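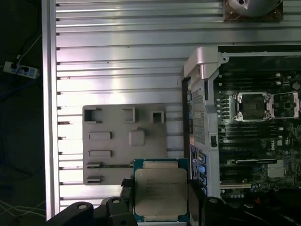

Old Dell, new chip: a Friday night thread

1/ Right, it's finally happening. I've been going on about this Dell for months and tonight it's on the bench with the lid off. Settle in, I've got tea and a full packet of biscuits.

2/ I love the look of an Intel chip before it goes in. Shiny silver lid, tiny engraved writing, that thin green border round the metal. All that clever stuff in something you could lose down the back of the sofa!

3/ It came from Prunel, the little parts shop in Gedutdale. If you've never been, go. Drawers and drawers of bits, and they let you rummage.

4/ For anyone doing their first one: hold it by the edges, keep your fingers off the gold contacts, and find the corner mark before you go anywhere near the socket. Let it drop in under its own weight. If you're pushing, stop.

5/ Someone asked what this machine is for. It's going to hold the Horobets archive, our local walking club's photos. 1641 of them scanned so far (and 313 still in shoeboxes, I'm getting there).

6/ Now the messy bit. Thermal paste! I know people fall out over pea versus cross versus spread. I'm on team spread and I will not be taking questions.

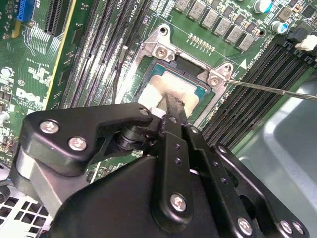

White paste on the processor, memory slots either side. Look at that lovely green board.

7/ Can we talk about how nice the inside of this thing is? Proper banks of memory slots to the left and right of the socket, and that neat little row of grey chokes above it. Somebody cared about that layout.

8/ Screws on the bracket: a bit on one side, a bit on the other, keep swapping. Don't do one up tight and then wonder why the other won't bite. I learnt that on my old Brerkus box and I still feel bad about it.

9/ Memory is next, I've got 8 sticks to try and no idea which ones are good. More after the biscuits.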